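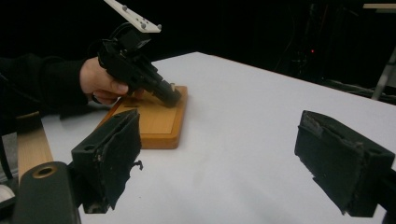 Najwa Akl told me on the stairs that I would be bored after ten minutes, because teaching a robot is mostly a person moving things on a table again and again. She was right about the second part. I stayed until they turned off the lights in the corridor.

The open day at Nomska was in February, and I went with Kiều Đỗ, who had seen the notice before me. I had expected big orange arms behind a fence, like in the car factory where my uncle worked. Nomska is on the second floor, above a shop that sells bathroom tiles, and the room for visitors was smaller than my classroom at the language school.

The work goes like this. You hold a gripper in your hand, a black one with a handle, and you do the task yourself. You close your fingers, the jaws close. The recordings of many such tasks are used later to train the arm. Xiuying Shao explained it to us in two sentences and then simply started, and I liked this very much. At many demonstrations I have visited, the talking takes one hour and the machine moves for one minute.

The wooden tray was the object of the afternoon. It has a rounded rim, and I learned that a rim is a serious matter. When Xiuying put the tip of the gripper down on the inside of the tray, she went slowly, at an angle, and held her arm quite stiff. She said that beginners press too hard, and then the tray slides away from them and the recording is thrown out. A recording that is too careful is also not good, she added, for the arm will learn to hesitate.

They make 176 recordings for one task before they start training. I asked what happens if the person gets tired in the middle. Mingxuan Xie laughed and said that you can see it in the data, everybody gets lazy after lunch, and he has his own lazy recordings from last year which he still uses to tease himself.

Then the visitors could try. There was a line, and I was number 26 in it (they gave us paper tickets, like at the post office). My turn was 2 minutes. The gripper is heavier than it looks, and most of the weight is in front of the hand, so my wrist was complaining almost at once. I moved the tray a little to the left. I moved it back. On the third try I lost it, and it turned on the table and made a terrible noise, and a small boy behind me said "oh no" in a very sincere voice.

Kiều was much better than me. She decorates cakes on weekends, and I think this must help, but she says it is only that she didn't fight with the handle.

After this we saw the trained arm, which Nomska calls Votelach. It did a different task, putting a cup on a shelf. It did it well four times and the fifth time it stopped above the shelf and waited. Illia Prokopenko pressed something on his laptop and told us that he would like to know the reason too. I trusted them more after this answer.

The tea was free and the cookies were finished when we came to them. If you want to go, the next open day will be in the autumn, and they take only 30 people, so write to them early. Wear something with sleeves you can push up. My coat was too thick, and I held the gripper like a person who is dressed for skiing.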